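Dalunex pilot: progress report to the Pimentel fund, July 2025

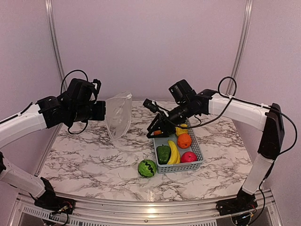
Jeferson Brito asked after the last report whether shift workers were being reached at all, or only people with desks and a work email. They were mostly missing in the spring. The check-in is now sent by text message as well, and shift staff make up the larger part of new sign-ups.

Use of the grant so far

Dalunex is a short weekly check-in on workload, sleep and stress, followed by an offer of a call with a counselor. The grant pays for a trial with two employers, Cona and Wodham. At the end of this period 344 employees had signed up, against a target of 500 by October. Cona joined on schedule. Wodham started late while its legal department went over the privacy terms, and most of the gap comes from there.

Counselor calls

We have held 70 first calls. The usual wait for a call is 8 days, which is longer than we promised in the application. One counselor left in the spring and the replacement works part time. We have signed a contract for extra evening hours and expect the wait to come down.

What employees told us

The most common complaint is that the questions repeat too often. We cut the weekly form and moved the longer one to once a month. Several people at Wodham asked who can see their answers. Managers only get results for whole departments – never for small teams – and the first screen now says so.

Spending

Staff costs are on budget. Text messages cost more than planned, and we covered this from the travel line. We ask the fund to approve that change.

Next period

Team leader training at Wodham, a Spanish version of the form, and a first comparison of sick leave at Cona before and after the start.

Related
Dalunex pilot: spring report
Privacy terms for employees
How the monthly form works

We use cookies to improve this site. Accept | Settings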